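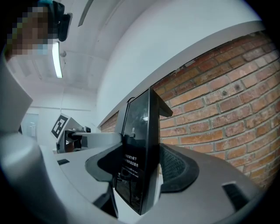 4. Language choice and forms of address in guest-facing text

4.1 Material

The hotels in the sample fall into two groups. Most belong to chains and receive their printed and electronic text from a head office. The rest are run by families or small partnerships and write their own. All 15 are within walking distance of the old harbor in Bolalari, and all take guests who cannot be expected to read the local language. Section 3 described how the hotels were chosen. This section deals with the texts themselves: door cards, laundry lists, breakfast notices, telephone cards, welcome letters, and the short messages that appear on in-room and front-desk screens.

We collected everything a guest could read without asking for it. Contracts, invoices, and registration forms were left out, as were menus from restaurants that also serve the public. Texts were copied by hand or photographed in October and then typed out line by line, keeping the line breaks and the order of languages. Where the same notice appeared in more than one room of the same hotel, it was entered once. Where the wording differed, even by a single word, it was entered again. This second rule matters more than we expected when we set it. Several hotels had replaced part of a set of cards and left the rest, so that two versions of the same request could be found on one corridor.

Each entry was coded for language, position on the page or screen, type size compared with the other languages present, and form of address. For English we noted whether the guest was called "guest," "you," "valued guest," "sir or madam," or nothing at all. For Chinese we separated the plain second person 你, the polite 您, the older and more formal 阁下, and the third-person nouns 客人 and 宾客. French and Italian were coded for formal and informal second person. The coding was done twice, with a gap between rounds, and the entries that came out differently were discussed and settled one at a time. Most of the disagreements concerned type size on worn cards.

4.2 Which language comes first

The order of languages on a notice is often read as a ranking. Our material supports this only in part. On printed cards the local language comes first in nearly every case, whatever the guests of that hotel mostly speak. Managers explained this as a matter of habit or, in a few cases, as something they believed the city required. We found no such rule in the city's lodging code.

Screens behave differently. A card has to serve every guest who stays in the room, but a screen can be set to one language or a pair, and the pair is often decided by whoever supplies the software. At the hotels using the Clokotard room system, the first language is chosen at check-in and English follows in smaller type. The front desk can turn the English off, although none of the staff we spoke to had done so. Where screens were supplied by Drumex, the text is fixed when the unit is installed and can be changed only by sending a request to the supplier. One manager was still waiting for a spelling correction when our visits ended.

The pairing of Chinese with English needs separate comment. In printed material the two are usually given the same type size and set side by side, or one above the other with a rule between them. On screens the Chinese is more often the larger of the two. Figure 3 has this arrangement: two lines of Chinese, with two lines of much smaller English under them. The upper Chinese line ends in 为阁下 and the lower in 的酒店服务, so the text combines the formal term of address with the ordinary phrase for hotel services.

Figure 3. Chinese and English text on a dark screen, with the Chinese in larger characters.

Smaller type does not always mean a less important text. In the family-run hotels, the small English line often carries information that is missing from the larger one, such as the hour at which the side door is locked. The writer seems to have started with a short greeting in the first language and then used the English as a place for practical matters. A guest who reads only the larger text will be made welcome and may then be locked out. We found this pattern in three hotels, all of them independent.

4.3 Formal address in Chinese

The term 阁下 has a long history in official letters and diplomatic use. In everyday mainland writing it is now uncommon, and when it appears between friends it is often meant as a joke. Service writing is one of the places where it has stayed in normal use, along with banking letters and some airline announcements. It is more frequent in material that has passed through Hong Kong offices, where 阁下 is a usual choice in business correspondence.

In our sample the term appears in texts that offer something to the guest. It is found in greetings, in offers of transport or a late checkout, and in the closing lines of welcome letters. It is almost absent from texts that ask the guest to do something. Requests not to smoke, to return the key, or to reuse towels are written with 您 or with no term of address. The same hotel will often use both within one folder, moving from 阁下 in the letter to 您 in the list of house rules.

There are at least two ways to read this. One is that the writers hold to a scale of politeness and save the highest form for the most ceremonial text. The other is that the letter and the rules were translated by different people at different times. We could check the second reading only where a hotel had kept its earlier versions. The Bortolotti had done so, in a ring binder behind the reception desk, and its papers go back 12 years. The letter and the house rules were translated together, by the same agency, and the difference in address was already there in the first version. This favors the first reading for that hotel, though it says little about the others.

English translations do not keep the distinction. Both 阁下 and 您 are matched with "you," and the difference in tone is carried, if at all, by words such as "pleased" or "kindly." The result is that an English text can look more even than the Chinese text beside it. In most of our material we could not establish which version was written first. Staff at chain hotels assumed that the English was the source. Some of the English, however, follows Chinese word order closely enough to suggest the opposite – "for your stay we prepare" is one example from a printed letter.

4.4 Length and line breaks

Chinese versions are shorter on the page than English ones, as would be expected. On cards this leaves white space, which designers fill with a logo or a larger type size. The larger type described in 4.2 may therefore owe something to layout as well as to rank. A designer given a box of fixed width will tend to let each language fill it, and the language with fewer signs will come out bigger.

Line breaks also deserve attention. In the printed Chinese texts, breaks nearly always fall between phrases. On screens they are less regular, and a verb may be separated from its object, or a modifier from the noun it belongs to. Native readers we asked noticed these breaks but did not find them hard to follow. Two of them said the text looked as if it had been placed by someone who could not read it. The same readers were more troubled by punctuation, in particular by half-width commas in a Chinese sentence, and they mentioned this without being asked.

4.5 Limits of the material

Six of the hotels allowed us to visit only rooms that were vacant on the day. In those hotels, rooms of the most expensive class are probably missing from the sample, and these are the rooms in which the most formal letters might be found. Our counts for 阁下 may be too low for that reason.

A second limit concerns screens. A printed card shows all its text at once, but a screen passes through a sequence of messages, and a visitor may see only part of it. We tried to stay in each room until the messages began to repeat. This was not always possible when housekeeping was waiting. Where a message was seen only in part, the visible words were entered and the rest marked as missing, and such entries are used in this section for address and language order but not for length.

Finally, the texts say nothing about how guests receive them. Whether a traveler from Guangzhou and one from Taipei hear the same degree of respect in 阁下 is a question for interviews, and the short interviews reported in Section 5 were held with staff only.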